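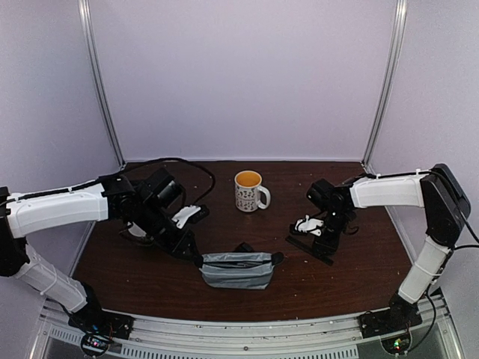 Figure 3. The two-arm station in its walled bay, with the gray pouch in front of the grippers and the patterned mug behind them.

4. The Student Build and the Table Tasks

4.1 How the class ran

I should say up front that this section is less tidy than the last one. The course ran for one term, it met in a lab that doubles as a storage room, and the students changed my plan more than once (mostly for the better!). We called the project Grureck, after a typo in the first sign-up sheet that stuck.

Each team got the same job: take a pair of small arms, mount them at the front corners of a table so they face each other, and teach them to handle soft things. Figure 3 shows the station that the Lenz team worked on. I had pictured the arms side by side along the back edge. The team argued that facing arms would share the middle of the table better, and I gave in after watching them act it out with their own elbows on a desk. The pale walls were their call too. In June we still had an open table, and our tracking code kept getting confused by people walking past with their lunch.

4.2 Why a pouch

Most class projects like this one stick to blocks. Blocks are great for a first week, and we used them, but the students got bored fast and so did I. A fabric pouch is a much nastier object. It folds when you push it and slides when you want it to fold, and the strap and buckle give a gripper two more things to snag on. The Lenz team picked a gray one with a crease across the middle, and that crease ended up mattering a lot, as I explain in 4.4.

The mug stays on the table during the pouch task as something to avoid. We wanted a cost for sloppy elbow motion that a student could understand without reading a log file, and a filled mug near the back center does that job nicely. A trial in which the mug moved at all was scored as a fail, even if the pouch ended up where it should.

4.3 Collecting the trials

Students drove the arms by hand through a pair of smaller leader arms, and we saved the joint positions along with the video. Across all the teams we ended up with 2,247 saved trials. That sounds like plenty until you start throwing things out. We dropped 178 of them for missing video, mostly from one bad afternoon when a disk filled up and the recorder kept going as if all was well. I have since added a warning to the recorder – a loud one.

The labeling tool, Clevelness, was written by the students as well. It plays a trial back at double speed and asks for a pass, a fail, or a "not sure." I was against the third choice at first. Then I sat down and labeled a batch myself and used it all the time, so it stayed.

4.4 What went wrong with the crease

For a while the left arm did fine and the right arm kept pinching air. We blamed the calibration, then the cables, then each other a little. The real trouble was in our training trials: students liked to start their grasp at the crease, and they came at it from the left far more often. The right arm had hardly any good examples to learn from. The team recorded 58 new trials that led with the right arm, and the next version of the policy (Pundus, in the tables that follow) passed 19 more of the test runs than the old one had.

I would love to claim I spotted this, but a student did, while scrubbing through Clevelness looking for something else. We now ask every team to plot which arm moves first before they train anything, and the plotting script is in the class folder next to the wiring notes.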